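Ticket: Cloth folding, second grasp fails
Project: Kendodum
Reported by: Gunnlaugur Snorradóttir
Site: Lumstead
Opened: May 23, 2025
Priority: Normal
Status: Open

Problem
The folding policy picks up the first corner of a cloth without trouble but misses the second corner too often to be useful. When it misses, the arm closes on air, carries on with the fold anyway and drops a wad on the bed. Towels are fine. Thin white cloth is the worst.

Expected
Both grippers hold the cloth, pull it taut between them, then fold.

Steps to reproduce
Load the current checkpoint. Put one thin cloth, crumpled, on the bed. Run the fold task from the home pose. Fails in 5 tries or fewer.

Log

Entry 1, Snorradóttir
Recalibrated both wrist cameras. No change. Swapped the fingertips on the right side for new ones. No change.

Entry 2, Mogensen support
Please send the grip width at the moment of the miss, and tell us how many training episodes use thin cloth.

Entry 3, Snorradóttir
Grip width reads fully closed, so the controller has what it needs to know it missed. Training set is 1,240 episodes, of which 27 are thin cloth. The rest are towels and shirts.

Entry 4, Mogensen support
That is a small share. Also check the bedding. A white cloth on a white sheet gives the model very little edge to work with. Suggest more hand-held demonstrations with thin cloth, plus a retry when the width reads closed.

Entry 5, Snorradóttir
Retry added. It recovers on some runs but takes over 2 minutes per cloth, and a person does it in a few seconds. Samex asked if this could go into their linen room as is. I told them no. It can do towels with someone standing by, and I would not leave it alone with a basket of mixed laundry.

Still to do
Record more thin cloth on the printed sheet and on a dark one.
Retrain and rerun the same test.
Find out why the fold step starts when the grasp check has failed. Separate bug, needs its own ticket.

Attachment

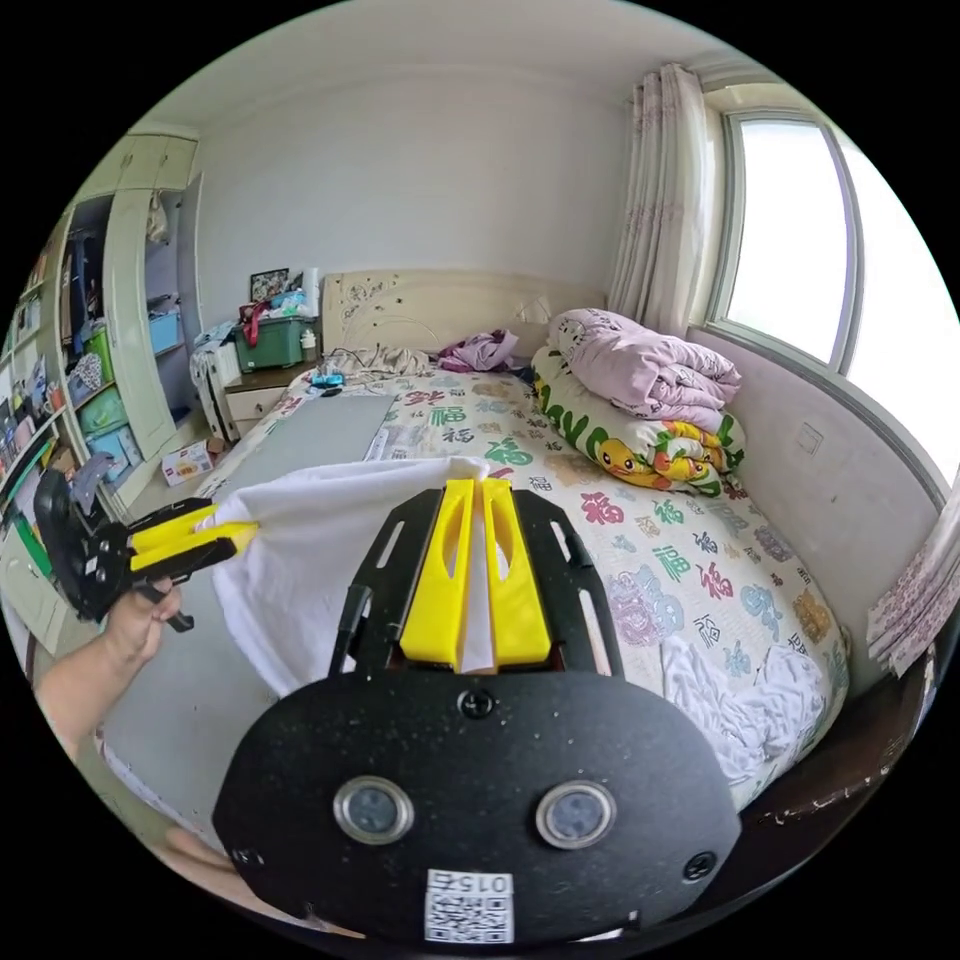

White cloth held between both hand-held grippers, printed sheet on the bed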